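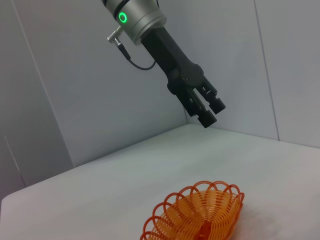

Week 6 notes: moving a shop's data to the cloud

These are tidied up from what I said in the lecture, plus a couple of things I forgot (sorry, the clock beat me again). Slides are in the usual folder.

We started with the question I left you with last time: why would a retailer rent computing from someone else when it already has a room full of servers? Most of you said cost. Fair enough, but I'd like you to be a bit suspicious of that answer. Renting is cheap when your demand jumps about and often quite dear when it's flat. A shop that's busy in November and sleepy in spring is a good fit. A warehouse system that does the same amount of work every hour of the day may well not be.

The case we used was Flenau, the homeware chain. They had their stock system, their loyalty scheme and their website all on their own machines, and the three barely spoke to each other. Stock figures went over to the website once a night, so by teatime you could happily order a lamp that had sold out before lunch! They moved the website to Skellero first, then the loyalty data, and left stock where it was for another year. I like this example because the order matters so much, and plenty of you would have started with stock (I would have too, at your age).

Terms to know for the seminar:

Lock-in. How hard it'd be to leave. Look at data formats and at what you pay to get your data out again, which lives on a different page of the price list from what you pay to put it in.

Egress charge. That second price. Flenau's first bill had a nasty one, as their reporting tool was still in the old building and pulled the full sales table across every morning.

Notice period. Flenau's contract says 90 days. Hirkus, the rival bid, offered 30 but wanted a minimum spend. Which would you take? I go back and forth on it.

Shared responsibility. The provider looks after the machines and you look after who can log in. People muddle this one in the exam every year.

Somebody asked whether using 2 providers at once fixes lock-in. Partly! You can walk away more easily, but you now need staff who know both, and you tend to end up using only the features they have in common. Nuwan Nanayakkara's guest talk goes into this properly, so save your awkward questions for him.

For next week, read the Sriwong case (it's short, skip the appendix) and write me 3 paragraphs on which system you'd move first and what you'd want in the contract before you did. Bring it on paper if you can, I mark faster that way.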